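3.2 Crockery and soft surfaces

Washing-up was often finished away from the kitchen. In 17 of the 138 homes visited in January, cups and plates were dried and sorted on a bed, with a cloth laid over the cover. Shen and Stulov treat the bed as a spare worktop, and our visits support this. Figure 4 shows a white cup on its side against a folded grey cloth, with a pink plate propped on its edge nearby and a kettle and two stacked bowls further back.
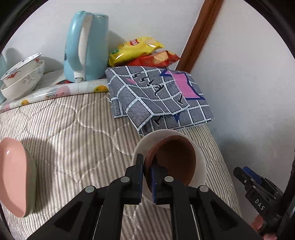
Figure 4. Cup, plate and cloth on a striped quilted cover.

Bowls were usually stacked before cups were dealt with. Plates were left until last in most homes, and we return to their order in Section 3.3.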